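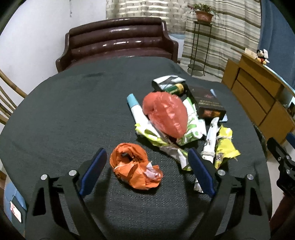

Plovalau, Sun 30 November – The Ngcobo Institute has published the results of a study on how robots can learn to tidy a household table from demonstrations given with hand-held grippers. The method, named Virngate, was developed by a team led by Unathi Mthembu and tested over one season of trials.

Household waste and packaging remain hard for robot arms to handle. A snack wrapper changes shape when it is touched, a tied plastic bag may roll away, and glossy surfaces confuse depth sensors. Earlier work at the Institute relied on operators steering an arm from a distance, a slow process that produced few usable recordings.

Under the new method, a person holds the gripper and carries out the task directly, at an ordinary table in an ordinary room. The team collected 1,000 demonstrations in this way. Of these, 600 were used for training and the remaining 400 were set aside to check the predicted movements. Each session began with a new arrangement of objects, so that the system could not rely on fixed positions.

"Soft packaging was where we expected the most trouble," Dr. Mthembu said. "The system now chooses a grasp point on a crumpled wrapper much as a person would, and it corrects its approach when the first choice is poor."
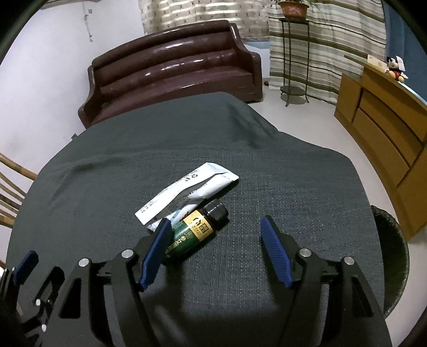 Does the method need a specially prepared room?
The demonstrations can be recorded in any furnished room with normal lighting, and the team added no markers to the objects or the table.

The study also reports limits. Flat packets lying close against another item were the most frequent cause of failed grasps, and bottles placed on their sides were sometimes pushed before they were held. Oluwatosin Babalola, who directed the evaluation, noted that performance fell when 3 or more items overlapped.

Bekex, the Institute's engineering partner, will prepare a revised finger pad for the next stage of the work. Trials with the new part are planned for January and will include glass containers for the first time – a category left out of the present study. The full report is available on request from the Institute's publications office.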